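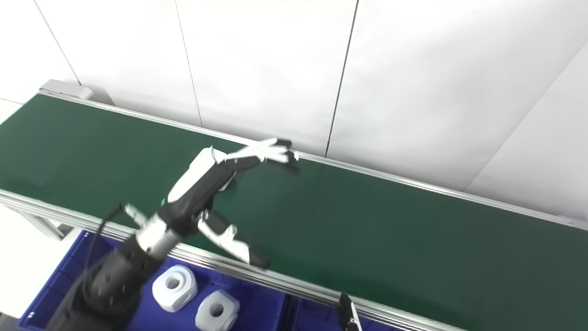 What went wrong on the Traltik line in October?
The right arm lowered its hand over the belt, caught the thumb on the near rail, and raised fault 106. The fault should have held both arms where they were until a person came and cleared it by hand. The left arm stopped. The right arm paused, cleared its own fault, and tried again while someone was leaning in to free the thumb.

Was anyone hurt?
One technician had his sleeve pinched between a finger and the rail. He got his arm out of the sleeve's way, or the other way round, and pressed the emergency stop. The sleeve did not recover. He had a sit down, a cup of tea and a check from the first aider, and went home at the normal time with no injury to record. We have treated it as seriously as if there had been one.

What is fault 106?
It means a finger or thumb joint has met more resistance than it was told to expect. In the manual it is listed as "unexpected contact". On our floor it had been going off often enough that the word "unexpected" had worn a bit thin, and we should have asked why long before October.

So why did the arm restart by itself?
Two settings disagreed. The cell controller said a 106 needs a manual reset. The Lunotell scheduling software, which hands out the picking jobs, had an auto-retry option left on from commissioning, when people were tired of walking over to press reset. It had permission to send a reset and it used it. Each setting made sense to whoever set it. They had never been looked at on the same screen.

Didn't the software know someone was there?
It had no means of knowing. The guard gate on the operator side had been put in bypass that morning for a belt tracking adjustment and was still in bypass after lunch. The lamp that shows this was working perfectly and was behind a trolley.

Why was the thumb so near the rail in the first place?
The Ginting hands need to open fairly wide for the parts we run, and a wide-open hand has to put its thumb somewhere. When a part drifts towards the operator side of the belt, the planner follows it, and the thumb ends up over the near rail. A few millimetres high and you get a tidy pick. A few millimetres low and you get an aluminium rail. The clearance value in the planner had been copied from an older, narrower gripper and carried over without being measured again. 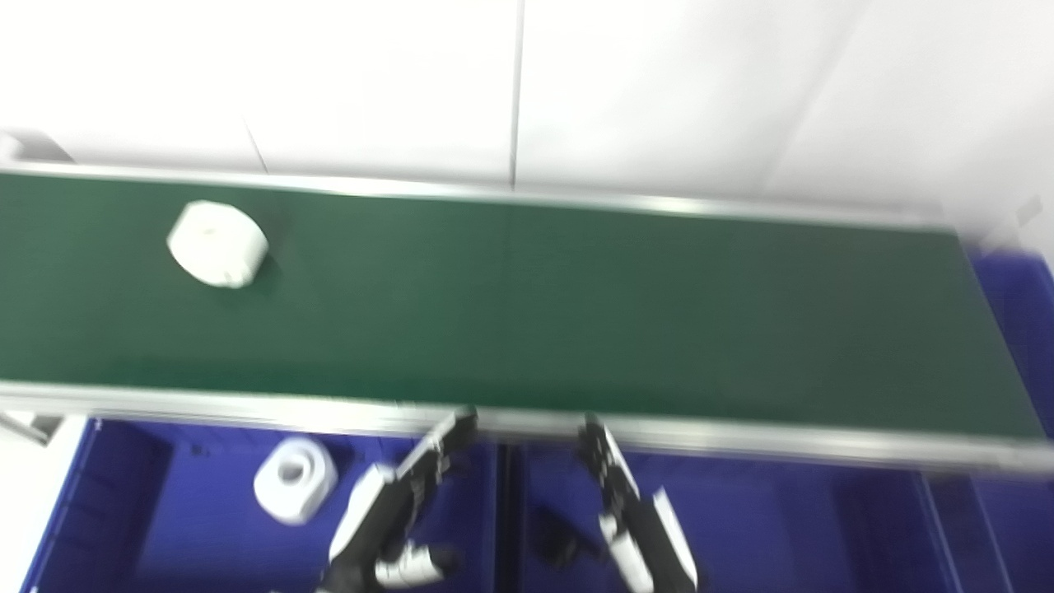 Picture: Damián Salinas, Pavport sorting hall

Does it matter which way up the part is?
More than we would like. The white roll on the belt is lying on its side, and the one in the bin is standing on its flat face with the hole upwards. A roll on its side can wander, and wandering parts are what lead the hand towards the rail. We now have the planner leave a part alone if it comes too close to either edge. It goes off the end and gets fed round again, which is slower and much less exciting.

Who found the cause?
Hipólito Aravena, who looks after controls at Pavport, asked for the logs from both systems and lined up the times. The controller log showed the fault. The Lunotell log showed the reset. Neither mentioned the other. Damián Salinas runs the cell day to day and had been saying for a while that the arm seemed "keen". His note to that effect was in the shift book, under a complaint about the kettle.

What has been changed?
Auto-retry is off for every contact fault, and the option has been removed from the operator menu so it can't be helpfully switched back on. The scheduler can ask for a job to be repeated but can no longer send a reset to the cell. The rail is now in the planner as a solid object with a proper margin. The gate bypass key drops out of the maintenance mode on a timer, and while it is in, both arms are limited to jog speed with the enabling switch held. The trolley has a new parking place, with tape on the floor.

How long was the line down?
The cell itself was ready again in two hours, once the thumb had been swapped for the spare. We kept it off until the reset path had been tested with the gate open, the gate shut, and the scheduler unplugged altogether. Production would like it noted that this took a good deal longer. It is noted.

The hand has stalled on the rail. What do I do?
Press the emergency stop before you go near it, even if it looks stopped. Looking stopped is how we got here. Turn the isolator off and put your own padlock on it. Don't pull the thumb back against its joint. Use the manual release on the wrist, lift the whole hand clear, and check the fingertips for splits. Write the fault in the book before you reset, with the time and where the part was on the belt.

It's only a 106. Can I just reset it from the panel?
If you can see the whole cell, the gate is shut, and nothing is touching anything it shouldn't be, you may reset it once. If it comes back, call Hipólito or whoever is covering controls. Please don't hold the reset button down with a cable tie. We found the cable tie.

Can I reach in to take a part out of a bin while the arms are running?
Please don't. The bins sit right under the near rail and the hands come over them all shift. Ask for a bin change at the panel and wait for the arms to park. There will be parts in the bin when you get back.

There's a small green light on the hand. Does that mean it's safe?
It means the hand has power and is talking to the controller. If anything, that's a reason to keep your fingers to yourself. The only lights that tell you about access are the ones on the gate post, which you can now see.

Will the gloves help?
The cut-resistant gloves are for handling strapping. A glove caught in a finger joint goes where the joint goes, and so do you. Take them off at the gate and roll loose sleeves above the elbow.

Where do I report something that seems a bit off?
In the shift book, on the new page marked Cell, well away from the kettle. If it moved when you thought it wouldn't, stop the line first and write it up afterwards. Damián reads the page at 2 in the afternoon and signs it.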